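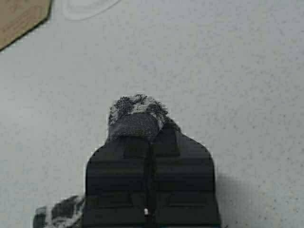

A hotel laundry supervisor in Hitville, asked whether she would trust a machine with the folding, replied that she would trust it with the pillowcases on Friday and take the fitted sheets home herself. Others on her shift were less generous. One said that a machine which needed watching was one more job on the list.

8 Can Machines Do the Chores Yet?

Reading time: 4 minutes

The supervisor's reply is a fair place to begin this chapter. It treats a chore as a set of smaller tasks, some of which a machine may manage and some of which it may not. Newspaper reports often leave this out. They ask whether a robot can "do the laundry" or "clean the kitchen", and the answer depends on what the writer has decided to count.

8.1 What is a chore?

For our purposes a chore is a piece of routine physical work, done in a place that was not built for a machine. Wiping a worktop is a chore. So is sweeping under a workbench, emptying a bin, pairing socks or putting returned goods back on a shop shelf. Welding the same joint on a production line is routine and physical, but the line has been arranged so that each part arrives in the same position. A kitchen has not been arranged in this way, and it changes every time somebody makes a meal.

Most chores involve four stages: finding the thing to be worked on, getting hold of it or bringing a tool to it, doing the work, and judging when to stop. People tend to notice the third stage only. In practice the first and last cause a great deal of the trouble. A machine wiping a speckled surface, for example, has to tell a crumb from a fleck in the pattern. A person does this by eye and by feel, and seldom thinks about it.

8.2 Rigid and soft

Robot grippers were first developed for hard parts of known size. A metal bracket keeps its shape when it is picked up, so a program can work out beforehand where the jaws should close. Cloth, fleece and wool behave differently. They sag, bunch and stretch, and the same sock may lie in a different shape each time it is dropped. The gripper may hold the material firmly and still have hold of the wrong part of it.

Soft materials can also be useful on the machine's side. A padded or fabric-covered fingertip is kinder to a polished surface than a bare one, and it can be used for dusting or wiping. The drawback is that padding hides the exact position of the fingertip, and it wears.

8.3 A trial at Kitov

The Kitov trial, to which we return in section 8.6, took place in a small workshop making wooden boxes. A single arm was given two jobs: clearing offcuts from a bench and wiping the bench afterwards. It made 400 attempts at the first job and completed 200 without help. At the second it did better, although the staff did not always agree with it on what counted as clean. One full cycle took the arm 113 seconds. A member of staff needed 20.

These figures can be read in two ways. The Kermani workshop, which was considering the same arm, decided that a machine succeeding half the time was of no use on a busy bench. Lesance, a larger firm, planned to run it at night, when slow work would hold up no one and failed attempts could be repeated. Neither was being unreasonable. Before reading on, choose one chore you did this week and write down its four stages. Mark the stage at which you think a machine would be most likely to fail.

Contact the publisher | Copyright, all rights reserved | Back to top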